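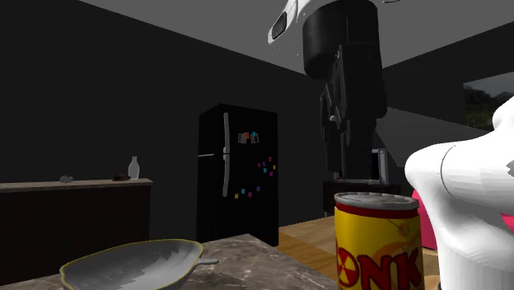 Sim-only training, real-kitchen results: anyone else tried the Vasilakis recipe?

kettlebyte
Posted 7:40 am

Been chewing on this for a week and I'm too excited to keep it to myself. The Vasilakis method (the one from the workshop in July, with the ugly slides and the great appendix) trains a pick policy on nothing but simulated kitchens. No real demos at all. The trick is that they don't randomize everything at once. They hold the task fixed — grab the can off the counter — and change one family of things per round: layout first, then lighting, then surface textures, then the object itself.

I rebuilt it on our setup with 3476 simulated episodes and I'm getting way better transfer than I ever got from the "shake the whole snow globe" approach. Same arm, same gripper, same network. The only thing I changed was the order the variety shows up in.

Has anybody else run it? I'd love to compare notes!

pallet_jack
Posted 8:15 am

Which renderer? We tried something close to this in Dumar and the kitchens came out so dark that the policy basically learned to follow the brightest blob.

kettlebyte
Posted 8:22 am

Watora, with the stock kitchen pack. And yes, dim rooms are part of it. Look at the one at the top of the thread: dark wall, dark counter, black fridge, and then a bright yellow and red can right under a black gripper. I keep those in on purpose. My real test kitchen is gloomy after 4 pm and I don't want a policy that falls over when somebody forgets the lights.

orrery
Posted 9:03 am

Nice work, but I'm going to be the grump. A bright yellow can in a dark room is about as easy as perception gets. If your test object is also loud and saturated, you may be measuring "can find yellow" and calling it transfer. What happens with a gray mug?

kettlebyte
Posted 9:30 am

Fair. The object round swaps labels and shapes, so it isn't all yellow cans, but I'll admit my real test set is heavy on colorful stuff. I'll run gray things tonight.

Stijn Dijkstra
Posted 10:48 am

I ran the same recipe with 1000 episodes and got a much smaller gain over plain randomization. Small enough that I wouldn't bet lunch on it. Before anyone credits the ordering, please check that both arms of the comparison see the same total set of scenes. In my first attempt they did not. The staged version ended up with more lighting variants because of how I wrote the sampler, and when I fixed that, most of the gap went away.

kettlebyte
Posted 11:05 am

Oh, that's a really good catch. I shuffle the same pool for the baseline, so I think I'm clean, but I'm going to dump the scene IDs and diff them to be sure. How many seeds did you run?

Stijn Dijkstra
Posted 11:12 am

Two. I know, I know.

pallet_jack
Posted 11:20 am

lol, two seeds against one big run. Science marches on.

mossgate
Posted 12:36 pm

Question from somebody who mostly does grippers and not learning. How much do the little things matter? The fridge magnets and so on. Do you get anything for having clutter that has nothing to do with the task?

kettlebyte
Posted 12:51 pm

My favorite part! I stripped the fridge bare for one run — no magnets, no notes, nothing on the far counter either — and that policy did fine in simulation and then got distracted by everything in the real room. With the clutter back in, it settled down a lot. I think the small colored squares are good practice at ignoring small colored squares.

orrery
Posted 1:14 pm

That one I believe. We saw the same with the Brellholm bin-picking set. Background junk was cheap and it helped more than fancy materials did. I'd still separate it from the ordering claim though. Those are different results and you've got them in one post.

kettlebyte
Posted 1:20 pm

Agreed, I'll split them.

mossgate
Posted 1:42 pm

And contact? Getting the fingers right above the lid is the part simulation does well. Closing on it and lifting is where ours always go wrong. Smooth metal rims especially.

kettlebyte
Posted 2:09 pm

Still the weak spot. Most of my real failures are after the approach: the arm gets over the can nicely, closes a hair too high, and slides off the rim. I vary friction during the object round but I haven't touched finger compliance. If you have numbers for real pads I would happily take them.

mossgate
Posted 2:18 pm

I'll send you what we measured. Use the worn pads, the new ones will flatter you.

kettlebyte
Posted 9:55 pm

Update. Scene IDs match between staged and baseline, so no sampler bug on my end. Gray objects: orrery was right to poke at it. Both policies get worse, and the staged one is still ahead but the lead shrinks. I'm starting 6 seeds of each overnight with mossgate's friction values in. Stijn, if you share your config I'll run yours on the same machine.

Stijn Dijkstra
Posted 10:10 pm

Sent. The lighting ranges are in the second file, don't use the defaults.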